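Pludia, la lettre de l'atelier : les patins bleus ont encore glissé

On avait promis un numéro sans panne. Ce sera pour octobre, si tout va bien.

Rappel pour ceux qui ont sauté les épisodes précédents : le projet Pludia consiste à faire ranger des cuisines par des pinces, d'abord tenues à la main, ensuite montées sur le bras Ambrose. La main montre, le bras imite. Sur le papier, c'est limpide. Dans la cuisine d'essai de Clusitz, c'est un gobelet qui retombe dans son panier, encore et encore, avec une constance que nous aimerions bien obtenir du reste du système.

Le défaut est maintenant identifié. Quand la pince se referme sur un objet un peu souple, le patin gauche arrive avant le droit. L'écart est de 2 millimètres. L'objet pivote, le capteur de fermeture annonce une prise réussie, et le journal enregistre fièrement le transport de rien du tout. Nous avons ainsi accumulé 4 000 prises dont une partie n'a jamais eu lieu — le logiciel, lui, était très content.

Plus embêtant : lors des essais sur Ambrose, l'arrêt automatique ne s'est pas déclenché quand un mors est venu forcer contre la paroi du récipient. Le seuil d'effort avait été relevé pour faire taire les fausses alertes. Il les a fait taire, les vraies aussi. Personne n'a été blessé, un panier y a laissé un morceau. Le bras est consigné depuis, et le seuil est revenu à sa valeur d'origine avec interdiction d'y toucher sans double signature.

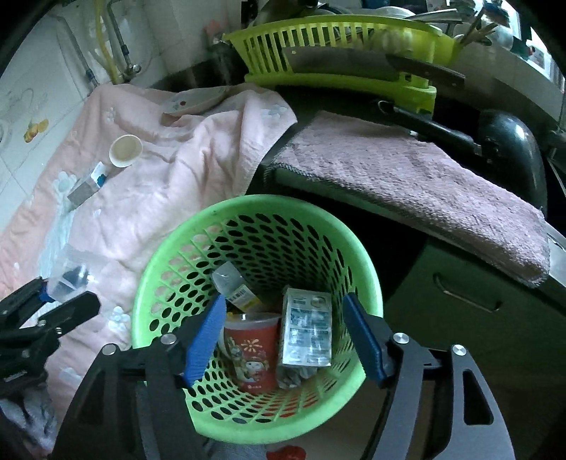 Dernière modification de cette page : mars 2019

Les essais à la main continuent donc dans le panier vert, les deux patins près des parois et le gobelet rouge au milieu. Les consignes, pour les équipes de Clusitz comme pour celles de Gronedar :

Contrôler l'alignement des mors avant chaque série, à la cale et pas à l'œil.
Retirer les lames du plan de travail et de l'égouttoir avant toute reprise avec le bras. Le couperet compris, oui.
Noter les prises vides comme vides, même quand l'écran affirme le contraire.

Gronedar nous envoie 4 paires de mors réusinés. Les anciens sont à rendre avec leurs vis, dans un sachet étiqueté. Le dernier envoi est arrivé en vrac et nous cherchons toujours une rondelle.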